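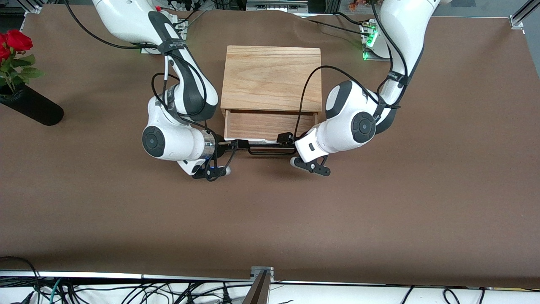 7 min read

Pulling a drawer is a good test of a rulebook. It's a small job, everyone knows what it should look like when it's done right, and if you give it to two arms at once you find out very quickly which of your written rules meant something and which were there to fill the page.

I have spent most of the past year reading rulebooks for work like this. Some come from labs, some from companies selling arms to labs, and one, the Tindow guidance, is now treated by a surprising number of people as if it were law. It's a 33-page document on good practice for two-armed tabletop work, written by a small firm to help its own customers. I don't think it was meant to carry the weight it's being asked to carry. I have my doubts that any document of its kind could.

Take the drawer. Two grippers on one handle bar, one at each end, the drawer partway out. The Tindow text has plenty to say about this. It tells you how fast the arms may travel when they share an object. It tells you how close the elbows may come to each other. It sets a force limit for each gripper, and it asks that the operator write down that the limit was checked before the session began. All of that sounds sensible, and I have signed forms saying I did it.

What it doesn't cover is the force between the two arms. Each one can be well under its limit and the pair can still be twisting the drawer in its runners, because one end of the bar is a hair ahead of the other. A person opening a drawer with two hands feels this at once and eases off. Two arms following two separate limits don't feel anything as a pair unless somebody has set them up to. So the session passes the check, the form is signed, and the cabinet gets a little looser every time.

I raised this with Grethe Juhl, who ran the bench where I learned most of what I know and who has less patience for paperwork than I do. Her answer was that the form was never for the cabinet. "It's for the person who asks later whether there was a form," she said. I laughed, and then I went back and counted how many items on our own checklist could be failed by a bench that was behaving badly. It was fewer than half. The rest could only be failed by a person who forgot to fill them in.

I can hear the reply already, having heard it at two workshops. The rules are a floor. They stop the worst cases, and good labs will do better on their own. I used to believe this. My trouble with it is that a floor attracts furniture. Once a lab has a number it has passed, the number goes in the grant report and on the website, and the time that might have gone to watching the arms goes to keeping the number. At Macapagal, where I spent the fall, the log held 2,470 drawer and door pulls, every one marked compliant. I asked how many had been watched by someone standing next to the table, with a hand near the stop button. There was no column for that.

To be fair to Macapagal, nothing bad happened there that I know of. The people were careful. They'd have been just as careful with no document at all, and I would have liked to see the hours they spent on the log go into something else.

Then there's the matter of cables, where I part ways even with my friends. Every standard I've read treats cables as housekeeping. You get one line, usually near the end, usually with the word "tidy" in it. Anyone who has worked with a pair of arms over a table knows that the cable is part of the machine. It moves when the arm moves. It can arc over the top of the very thing you are trying to handle and hang down the far side, and whether that matters depends on where the arm is going next. A rule that says "tidy" can be met by a photo taken with the arms parked. The cable that worries me is the one that was fine at the start of the reach and isn't fine at the end of it.

I'd trade the whole section on elbow spacing for one plain sentence: before the first run, move each arm by hand or at crawl speed through the full task, and watch the cables the entire way. It takes a few minutes. It can't be done at a desk, which may be why it doesn't appear.

The same goes for what sits on the table. The guidance calls for a "cleared workspace" and then never says what cleared means. I've seen this read so strictly that a lab removed a pencil cup from a table the arms could not reach across, and so loosely that a toolbox stayed put because it was "outside the task." Plenty of benches keep ordinary objects around, a vase of roses or a rack of gear along the back, and I'm not against it. If a system only works on a bare table, I'd like to know that before someone sells it to a kitchen. But then the rule should ask the useful question, namely whether anything on the table lies inside the space the arms could reach if the program went wrong. The space they use when it goes right is a much smaller place, and it's the only one anyone draws on the diagram.

Peder is the one project I know that tried it the other way. They began with no rules and a notebook. Whenever someone hit the stop, they wrote down why, in their own words, and at the end of each month they read the entries out loud and asked whether a rule would have helped. Most of the time the answer was no. Out of 170 stops they ended up with a rulebook that fits on one side of a sheet of paper. One of the rules is about sleeves.

I don't want to oversell it. Peder is small, the people know each other, and a notebook like that falls apart the first time an entry is used to blame somebody. It also gives an outsider nothing to compare. A buyer who wants to know whether Peder's bench is safer than the one down the road gets a sheet of paper and a shrug. Trirnport, which has been pushing for a shared certificate across labs, makes exactly this point, and they make it well. If ten labs keep ten notebooks, no one can learn from the other nine.

Where Trirnport loses me is the jump from there to the certificate. Their draft runs through 3,827 logged sessions and shows that labs using a checklist reported fewer incidents than labs without one. I believe the figure. I'd believe it more if the same checklist had not also defined what an incident was. A drawer pulled crooked is not an incident in the draft. A gripper that slips off one end of a handle and closes on air is not an incident unless it touches something afterward. The labs with no checklist were counting whatever bothered them, and it's no great shock that they had more to count.

So share the stops. Publish the notebooks with the names taken out, in whatever messy words they were written. That would give Trirnport its comparison and it would give the rest of us something to read that came off a real bench. It would be ugly and hard to sort, and I suspect that is the main objection to it, though it's never the one I hear.

I'm told the next version of the Tindow text will add a section on shared loads, possibly as early as December. Good. I hope it has a limit for the pair as well as for each arm, and I hope whoever writes it does so standing at a table with a cheap cabinet in front of them and both grippers on the bar. I also expect it to come with four new boxes to tick, and I expect three of them to be things you can tick without looking up.

In the meantime our own bench has gone down to a checklist of six items. Two of them are about cables. The last one asks who is watching, and wants a name, and the run does not start until the person with that name is at the table — not in the next room with a screen. We've had complaints that this slows things down. It does, by a fair amount, and a few of our planned runs have been dropped because there was no one free to stand there. I haven't found a way around that, and I'm not sure I want one.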